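Upholstery fabric

Upholstery fabric is cloth made to cover seats, headboards, benches and padded panels. It is heavier than dress fabric and is woven or knitted to stand up to rubbing, stretching over corners and long exposure to light. Common fibers include cotton, wool, linen, polyester and blends of these.

Early upholstery relied on leather, wool and horsehair cloth. Power looms made patterned fabric cheaper in the 19th century, and synthetic fibers spread after the 1950s. Plain weaves in muted colors such as gray, beige and sage green are widely used on modern furniture.
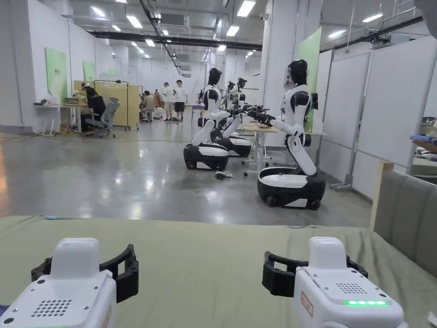
Wear and testing

Resistance to rubbing is measured on a machine that moves a test cloth back and forth, or in a figure pattern, over a sample until the yarns break or the surface changes. The result is given in cycles. Counts are usually rounded to the nearest 1,000, and a higher count does not always mean a longer life — seams, padding and cleaning also matter.

Weight is stated in grams per square meter. A fabric of 300 grams is a medium weight, suited to dining chairs and headboards.

Care

Loose dust is removed with a soft brush. Water-based cleaners suit most polyester, while some wools and velvets need solvent. Removable covers may shrink if washed hot, and many makers set a limit of 30 °C.

See also: Chenille; Slipcover; Webbing (furniture)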